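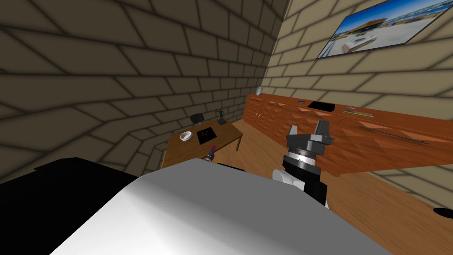

Does a team need its own robot arm before it can start using Terari?

A desktop computer with a recent graphics card is enough. The arms, the rooms and the objects are all simulated, and a real arm can be connected later.

Motetti Releases Terari, a Simulated Workspace for Two-Arm Robots

MANZANO, 3/21/20 - Motetti today released Terari, a software kit for practicing and testing robot arm tasks in furnished indoor rooms. The kit is for small engineering teams, schools and repair shops that want to try out a task before they book time on hardware.

Terari comes with 32 rooms and 100 prepared tasks. Most of the tasks are short: pick up a bowl, move a tray from a desk to a cabinet, place a small object next to a larger one. Each task has a start position, a goal and a time limit, and all three can be edited in a plain text file. Users can also load their own objects in common 3D formats.

Every session can be viewed from the robot's body or from either gripper. The views are recorded together on one clock, so an operator can stop a run at any point and check what each one showed at that moment. Lens curvature can be set for each view to match the lens on a real arm.

"We built the first rooms for our own use," said Khang Hoàng, product lead at Motetti. "They were too clean. Grippers did well in them and then did badly at a customer's bench. So we started putting in more furniture, more floor to drop things on, and objects with odd shapes."
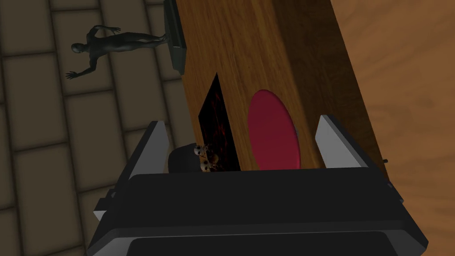
Objects in a room can be swapped between runs. The user picks a list and Terari draws from it, changing the item, its position and its angle each time. A setting called Hold keeps chosen items where they are, which helps when a team is chasing one particular failure. The random draw is saved with the run and can be repeated exactly.

Contact between the fingers and an object is computed at every step. Finger width, closing force and pad friction are set on one page. Two gripper models are included, both with parallel fingers. A suction model is planned for June and will be a free update for current license holders.

Terari was tested before release by Camance, a parts handling firm that set up 20 of its own tasks in the kit. Camance reported problems with thin, flat objects, which tended to slide under the fingers. Motetti changed the contact settings for those objects in the release version.

A single-seat license costs $69 a month. Schools can request a classroom license by writing to the address at the foot of this page. The download includes a printed-style manual in PDF and three worked tasks.

Comments

dellar_k: Can I turn off the second arm? We only have one.

Motetti Support: Open the robot page and set Arms to 1. The prepared tasks that need two arms will then be hidden from the list.

pwrench: Tried the tray task last night. Fingers closed fine but I kept coming in too low and hitting the edge of the desk. Is there a way to slow the wrist only?

benchtop_mo: Would like a Linux build please.

Press contact: Khang Hoàng, Motetti, Manzano | © 2020 Motetti. All rights reserved. | Back to top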